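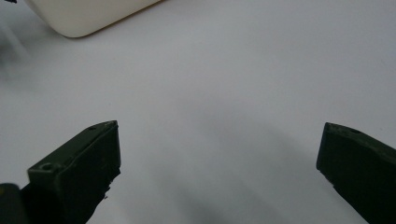 I'm writing this one at the end of a long week, so forgive the rambling, but there's plenty to tell you about the flood map and most of it is good! When I sent in the first report we had a grant, a shoebox of newspaper clippings and a vague idea that people along the Drida would want to talk about high water. They do. They want to talk about it for hours. I've now sat down with 20 households between Andcombe and the Clalthorpe bridge, and I've learned to bring more than one notebook. I've also learned that old survey maps need room. A pale surface does the job very well, because the faint pencil lines on the tracing sheets show up against it, and on my brown kitchen table they simply vanish. I lost a whole evening to that before I figured it out.

Where we are with the marks

The plan you funded was to find the places where somebody had recorded how high the river got (a scratch on a door post, a date painted on a barn, that kind of thing) and get each one measured properly before it's painted over or torn down. So far we have 16 marks we trust. By "trust" I mean there's a date or a very solid story behind it, and the height has been leveled back to the benchmark by the Andcombe post office. Another 11 are on the maybe list. Some of those are lovely, and I badly want them to be real, especially the notch in the mill stairs, but two families have told me two different years for it and I'm not going to pick the one I like better.

The upstream half is in much better shape than the downstream half. Above Andcombe the valley is narrow and the houses are old, so the marks are still where they were made. Down toward Clalthorpe a lot of the riverside was rebuilt, and what's left is mostly memory. "Up to the third step" is a great thing to hear until you ask whether those are the same steps.

Interviews

I'd planned on half an hour each. Ha. The shortest was just under an hour and the longest ran through lunch and into pie. I'm not complaining about the pie, but typing up has fallen behind, and that's the one part of the schedule I'd call late. There are 7 recordings still to transcribe. I'd rather do them myself than send them out, as a service wouldn't know that "the Slip" is a field or that "the old road" means three different roads depending on which side of the river you grew up on.

What surprised me most is how often people date a flood by something else. A wedding that got moved uphill, or a new calf carried into somebody's kitchen. I've started a side list of these and checked them against the clippings where I could, and they hold up better than the years people give me straight off. 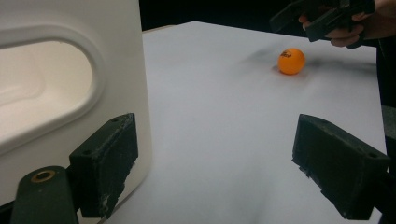

The clippings have been less help than I hoped. The paper covered the big floods with enormous enthusiasm and skipped the small ones altogether, and the small ones matter to us, because they tell you which yards get wet first. The county drainage books are better. They're dull as dishwater, with page after page about culverts, but whoever kept them wrote down the date every time a crew went out, and that's gold for matching up with the stories. I've been through half of them and I'd like to finish before the winter opening hours kick in and I'm down to one afternoon a week.

The map itself

The draft base map is done. I went back and forth on how to show the maybes and settled on open circles for those and filled ones for the marks we trust. I tried colors first. It looked like a bag of jelly beans, so no colors. I still need to decide what to do about the Clalthorpe island, which has moved (really!) between the two surveys we're using. Right now it's drawn where it was on the older one, with a dotted outline for the newer one, and I'd welcome an opinion from your side if anyone there has dealt with a wandering island.

Money

We're a little under on travel and a little over on printing. The large-format scans cost more than the quote because two sheets were too fragile for the feeder and had to be done by hand. With your okay I'd like to move the leftover travel money across to cover it. Nothing else has changed from the Mosquera budget sheet, and the receipts are coming in a separate envelope.

What's next

Transcripts first, then the drainage books, then another go at the downstream stretch once the leaves are off and I can see the walls. I'd like to show the draft map in Andcombe in January, ideally on an evening with bad weather, when people are in the mood to argue about water. If you can send someone, please do, and tell them to wear boots, as the parking lot is on the low side.

Last updated: Oct 18, 2019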